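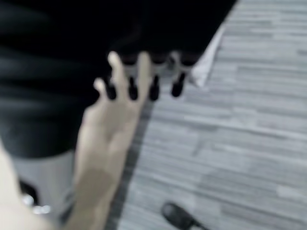 伸手去够一件深色的软东西，边上露着一角白

我到的时候是下午三点，她家门没关严，里面喊了一声“直接进，鞋不用换”，我就进去了。客厅地上全是衣服，一摊一摊的，像晒谷场。她盘腿坐在中间，手里捏着一只袜子，抬头看看我，说：“你先找个地方坐，沙发那头还剩一点儿。”

这次采访约了好几回。她在小区里帮人收拾衣柜，一开始是帮邻居，后来邻居的表姐也来找，再后来就成了一份正经的活儿。她说不要写名字，“写了我妈又要打电话来问”，那就不写了，文章里都叫她“她”。七月正是她最忙的时候，很多人趁着换季过完了，才想起冬天的厚衣服还堆在椅背上。

我第一个问题问得挺傻：收拾衣服有什么难的？

她倒没生气，把那只袜子放下，想了一会儿。“难倒不难，就是烦。你看着一大堆黑的，根本分不出哪件是哪件。大衣、羽绒裤、毛衣，全是黑的，团在一起就是一坨。我有个客人，一柜子拎出来全黑，我跟她说，你这是开殡仪馆呢？她笑得蹲在地上。”

说到黑衣服，她话就多了。她的办法是先不看，先摸。手伸进去，捏一捏领子，捏一捏下摆，厚的归厚的，滑的归滑的。“眼睛骗人，灯光一暗，藏青跟黑的一个样。手不会，羊毛就是羊毛，扎不扎一下就知道了。”她一边说一边真的把手插进旁边那堆里，闭着眼睛拽出一件来，嘴里念叨“这个是混纺的”。我翻开标签一看，还真是混纺！

我问她最怕碰到什么，我以为她会说霉味，或者虫子。

“纸。”她说。

啊？

“纸巾、小票、干洗店那种取衣单。都塞在口袋里，或者夹在衣服中间，露一个白角出来。你要是没看见，直接丢洗衣机里，完了，一缸白毛毛，黑衣服全毁，拿胶带粘能粘到半夜。”她说自己就吃过这个亏，那回洗的还是一条呢子裤，洗完像在雪地里滚过一圈。从那以后她看见白的就伸手，先揪出来再说，别的事都往后放。

揪出来的东西也不能随便扔，她有个铁盒子，客人衣服里翻出来的全搁里头，走的时候一样一样交给人家。翻到过什么呢？电影票，药方，一张写着“3177”的寄存牌，不知道是哪家澡堂还是哪家商场的，客人自己也想不起来了。还有一回翻出来955块钱，卷成一个小卷儿，用皮筋扎着，在一件好几年没穿的棉袄内袋里。“客人高兴坏了，非要请我吃火锅，吃完还剩不少呢。”

后来我们聊到收纳的东西。我以为做这行的人家里都是一水儿的漂亮盒子，她家还真不是。柜子里有两只Dorkimo的布箱，拉链坏了一只，她用曲别针别着；衣架有Wernska的，也有干洗店送的铁丝架子，混着挂。我指着铁丝架子问，这个不会把肩膀顶出包来吗？

“会啊，所以只挂衬衫，衬衫反正要熨的。”她很坦然。她说她不太劝客人买东西，上来就买一堆盒子的，十有八九盒子买完了，衣服还在地上。她自己花得最值的一笔是188块钱买的一台旧挂烫机，Schmieder的，二手，水箱有点漏，底下垫块抹布接着用。

中间她去烧了壶水，我就自己坐在那儿看她的“战场”。怎么分堆我一开始没看明白，后来她端着杯子回来给我讲。要洗的放得离门最近，抱起来就走；不洗的靠墙；要问主人的放在沙发扶手上，这一类最占时间。什么叫要问主人的？就是那种明显不穿了，可是又叠得特别整齐的。

“叠得越整齐，越不能替人家做主。”她说，“我头一年不懂，有件小孩的毛衣，又小又起球，我顺手给放到捐的那袋里了。主人回来一看就急了，跟我翻了半天袋子。那是她外婆织的。我到现在想起来脸还发烫。”

我问那现在呢，是不是什么都要问一遍？她说也不是，问多了人家也烦。她会把这种衣服攒到五件再一起问，一次问完，客人坐下来喝口水，慢慢看。有的看一眼就说不要了，有的抱在怀里就不撒手。她不催。

我注意到她从来不把衣服铺在床上弄，总是在地上。我自己收拾衣服都是往床上一倒，倒到晚上没地方睡，再全部抱回椅子上，第二天接着来。（相信很多人都这样吧！）她听完笑得不行，说床上弄有两个坏处，一个是软，叠不平，另一个就是我说的这个，一到睡觉就得散伙。地上扫干净，铺条旧床单，要是今天弄不完，床单四个角一拎，靠墙一放，明天打开还是原样。

“就是费膝盖。”她拍拍自己的腿，“我现在垫个瑜伽垫，以前不垫，第二天下楼梯要扶着。”

她接过最大的一单是帮一个刚开张的小店理库存，店名叫Carkolari，卖旧衣服的，老板收货收得高兴，收完全压在里屋，想找一件得把上面的全搬下来。她在那里待的时间比预想的长得多，因为老板老在旁边说“哎这件我都忘了，给我试试”，试着试着就开始照镜子，一下午才弄完一个角落。“你说这钱我收得亏不亏心？”她问我。我说不亏心，是他自己要照镜子的嘛。

快走的时候我问她，自己的衣柜多久收一次。她指了指里屋关着的那扇门，说那个今天就不给你看了。

我也没硬要看。她又低头去翻那堆衣服，翻出一件黑外套，先掏左边口袋，再掏右边口袋，右边果然有一张皱巴巴的纸巾。她举起来冲我晃了晃：“你看，我说什么来着！”

回家以后我把自己椅背上的几件全掏了一遍，掏出两张停车票和半包话梅，话梅已经粘在口袋里了。怎么弄干净，我还得再打电话问问她。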